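The Grindness Text

A short story
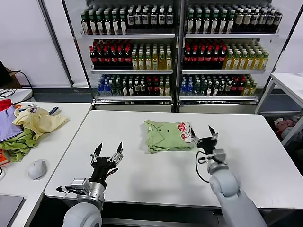

1. Mandate

The working party on the common text met at Workstead at nine in the morning. Its mandate covered one article, Article 18, on the transit of river freight between member states. The other articles had been settled in February. The mandate expired at midnight, when the presidency passed to the next state in the rotation.

The chair opened with the record of the previous session. It listed 811 amendments received, of which all but one had been withdrawn, merged or adopted. The remaining amendment came from the delegation of Valdovinos. It proposed to replace the word "shall" with the word "will" in the second paragraph.

The chair asked whether the change was substantive. The delegate said that it was linguistic. The legal adviser said that if it was linguistic it belonged to the lawyer-linguists, who would meet in April. The delegate said that in that case it was substantive.

2. Consultations

The session was suspended at ten. The chair held bilateral consultations in the small room behind the interpreters' booths, at 18 minutes per delegation. Most delegations used their time to restate positions already on the record. The delegate of Grorkwood used hers to eat a sandwich, which the chair permitted.

Valdovinos came last. The delegate closed the door and put his instructions on the table, face up. This was contrary to practice. The chair read them. They consisted of one line, which told the delegation to maintain its reservation until further notice, and they were dated four years earlier. The ministry that had issued them had since been divided into two ministries. Neither had replied to his requests for an update.

"So the reservation has no owner," the chair said.

"It has me," the delegate said.

She asked what he thought of the word himself. He said he had defended it in 11 sessions and had come to prefer it. "Shall" told the barges what to do. "Will" assumed they were already on their way.

3. The barges

Under the interim rules, any vessel over 400 tons waited at the Grindness lock until its papers had been stamped by both banks. The annex to the text gave the average wait. The annex did not mention that the lock could be seen from the delegates' cafeteria. The chair had lunch there at two and watched a barge loaded with gravel. At six, when she went back for coffee, the barge was in the same place, and a man on its deck was hanging a shirt on a line.

She took her coffee upstairs and asked the secretariat for the rules of procedure. Rule 7 stated that a reservation could be lifted by the delegation that had entered it. It did not state that instructions were required. She marked the page and had one copy made.

4. Adoption

The plenary resumed at ten at night. The copy of Rule 7 was on the Valdovinos desk, under the water glass. The delegate read it twice, then asked for the floor.

He said that his delegation maintained its preference for "will" and wished this to be recorded in the minutes. He said that it lifted its reservation.

The chair asked for objections and waited for the interpreters to finish. She brought down the gavel at 11:40. The text would be printed in 1,000 copies and distributed to the locks.

The delegate stayed in his seat while the room emptied. At five minutes to midnight his telephone showed a message from the capital. It confirmed receipt of his request for instructions and said that he could expect a reply in due course. He put the telephone in his coat and went down to the cafeteria, where the lights were off. Across the water, the man on the barge was taking in his shirt.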